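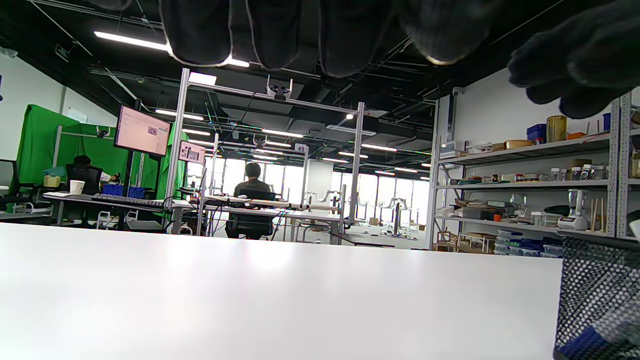 Keeping Pens and Markers in Order on a Shared Worktable

Issued by the Workplace Services Office, Vusmont
Revised December 21, 2023

Scope

These recommendations apply to worktables and desks used by more than one person, including those in open laboratory rooms, workshops and project areas. They may also be followed at home. Staff who have a private desk are welcome to adopt them in whole or in part.

The guidance was prepared by Hiwot Ayele and reviewed by Florian Kuster of the Supplies Section. It replaces the single sheet that was posted in the stockroom last February.

Choosing a holder

A square holder of black wire mesh is suitable for most tables. Dust falls through the openings, the contents can be seen from the side, and the flat walls allow two holders to be placed together without a gap. Round holders are acceptable but tend to roll when knocked over.

The holder should be tall enough that a capped marker stands upright with its cap above the rim. If short items disappear inside, a folded piece of card may be placed in the bottom to raise them. Holders with a sharp or bent rim should be withdrawn, as the wire catches on sleeves and on knit gloves.

Placement

The holder should stand near the edge of the table that is closest to the person using it, on the side of the writing hand. It should be set back one hand's width from the edge. The center of the table is to be left clear for work. On a long table with several seats, one holder between each pair of seats is sufficient.

Holders should not be placed on top of paperwork, on keyboards, or on the lids of storage crates. Where a table is moved often, a small square of non-slip liner under the holder will keep it in position.

What belongs in the holder

Each holder on a shared table should contain only items in regular use. The standard set for Vusmont rooms is as follows:

Ballpoint pens, blue and black
Permanent markers, black
One pencil
One pair of small scissors, points down

Coins, batteries, paper clips, screws and keys should be kept elsewhere. They slip to the bottom, scratch the barrels of the pens and are seldom recovered until the holder is emptied. Blades of any kind are to be stored in a closed case.

Returning items after use

Pens and markers should be capped before they are put down, including when the user intends to pick them up again within a minute. The cap should be pressed until it clicks. A marker left open on a white table may leave a stain that is difficult to remove, and the tip will begin to dry. 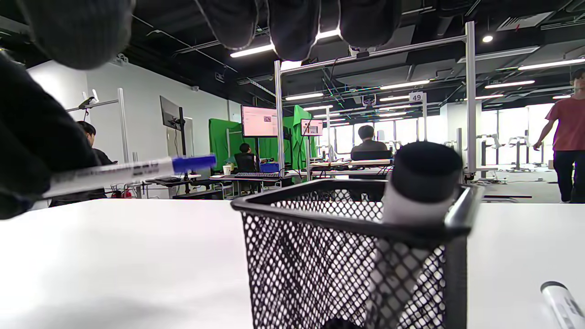
Pens are to be returned one at a time. Dropping a handful into the holder usually causes it to tip, and items placed at a slant take up room that others need. Those wearing gloves may find it easier to hold the pen near its middle, lower the end into the holder, and then release it.

Ballpoint pens may be stored with the cap either up or down. Markers with a single tip should be stored with the cap down whenever the height of the holder allows, so that ink remains near the tip. Where the holder is too deep for this, they may stand with the cap up and be laid flat overnight in a drawer. Markers with two tips should always be laid flat.

Items found lying on the table at the end of a working period should be returned to the nearest holder by whoever is last to leave. They should not be put into a pocket for safekeeping.

Testing and discarding

The contents of every holder should be tested once a month. Empty the holder onto a sheet of scrap paper and draw a short line with each pen. A ballpoint that fails to write may be warmed between the palms and tried again. If it fails a second time, it should be discarded. Markers that write faintly should be capped, stored tip down until the next day, and tested once more.

Pens with cracked barrels or missing caps are to be removed even if they still write.

Cleaning the holder

Wire mesh should be brushed dry with a soft paintbrush, working from the inside outward. If ink has collected on the mesh, wash the holder in warm water with a little dish soap, shake it well, and stand it upside down on a towel until fully dry. Returning a damp holder to the table encourages rust at the corners.

Cleaning the tabletop

A smooth white tabletop shows every mark and should be wiped at the end of each day with a damp cloth. The holder must be lifted during wiping, and the cloth should not be pushed around it.

For ballpoint ink, apply a small amount of rubbing alcohol to a cotton pad and dab from the outside of the mark toward the center. For permanent marker, the same method may be used with a fresh pad for each pass. Test the alcohol first on the underside of the table, as certain finishes become dull. Scouring pads and powder cleaners are not permitted on matte surfaces.

Supplies and reordering

The stockroom holds 300 ballpoint pens and 50 markers at the start of each quarter. Requests for more than 9 markers at one time require the signature of Daniyal Pirzada. Replacement holders are available in black only. Bulk orders of 1000 pens are placed through Bianchini and normally arrive in two deliveries.

Personal pens should be marked with the owner's initials on a narrow strip of tape below the cap. Unmarked pens in a shared holder are treated as common stock.

Questions about shared tables may be addressed to Benjamín Arancibia at the Workplace Services counter. Reports of damaged tabletops should be sent to Costel Todorova and should state the room and the side of the table affected.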